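Renaud Allianzkrieg: kurzer Test nach zwei Wochen

Von Mireille Gaillard
Montag, 24. Februar 2025

14 Kommentare | 37 mal geteilt

Wir verwenden Cookies. Mit dem Weiterlesen stimmen Sie der Nutzung zu. [OK] [Einstellungen]

Kurz vorweg, hab wenig Zeit, gleich ist Kriegsrunde. Teltgate hat die Gilden-App fürs Aufbauspiel Avmont neu gemacht, heißt jetzt Renaud. Terminplaner, Angriffsliste, Chat. Läuft bei uns in der Allianz seit zwei Wochen.

Installation schnell. Konto verknüpfen auch, Code im Spiel unter Einstellungen abholen, eintippen, fertig. Mitglieder werden automatisch eingelesen, alle 30 Plätze. Ränge kommen mit, Urlaubsnotizen leider nicht. Musste ich alles von Hand nachtragen.

Der Planer ist das Beste dran. Zeitfenster anlegen, Leute haken ab ob sie können — und wer 8 Stunden vorher noch nichts gesagt hat, kriegt eine Erinnerung. Bei der alten App hab ich die Leute einzeln angeschrieben. Jeden Samstag. Furchtbar.

Angriffsliste: gut, aber fummelig. Ziele verteilen per Ziehen, am Tablet ok, am Handy landet jeder dritte Name beim falschen Gegner. Zweimal hat deswegen einer die gleiche Burg angegriffen wie sein Nachbar. Rückgängig-Knopf gibt es, ist aber im Untermenü versteckt. Warum??

Chat kann man weglassen. Mitteilungen kommen zu spät, manchmal erst nach dem Kampf. Wir sind nach 2 Tagen wieder zurück zu unserem alten Kanal.

Statistik: zeigt die letzten sechs Kriege, mehr nur mit Abo. Für die Aufstellung reicht das, für Neuzugänge beurteilen eher nicht. Export als Tabelle geht, Umlaute sind danach kaputt.

Akku frisst sie ordentlich, wenn die Karte offen bleibt. Also zumachen.

Abgestürtzt ist sie mir einmal, mitten im Zuteilen gegen Stetcombe. Liste war danach noch da, immerhin. Der Support hat am nächsten Tag geantwortet, auf Englisch, freundlich, Fehler bekannt. Update soll im Juni kommen, bis dahin halt öfter speichern.

Abo lohnt sich meiner Meinung nach nur für die Leitung. Normale Mitglieder brauchen es nicht, die sehen Termine und Ziele auch so.

Wertung: 6 von 10. Mit ordentlichem Handy-Layout wärs mehr. Wir bleiben erstmal dabei, allein wegen der Erinnerungen.
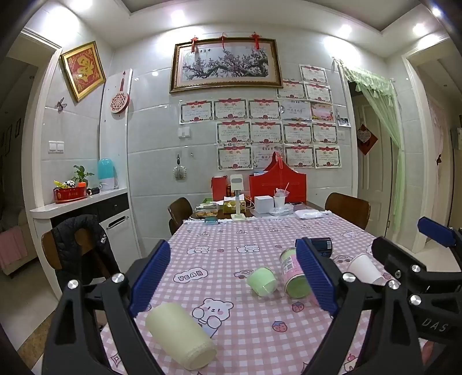

Becher und Dosen auf der Bärchen-Tischdecke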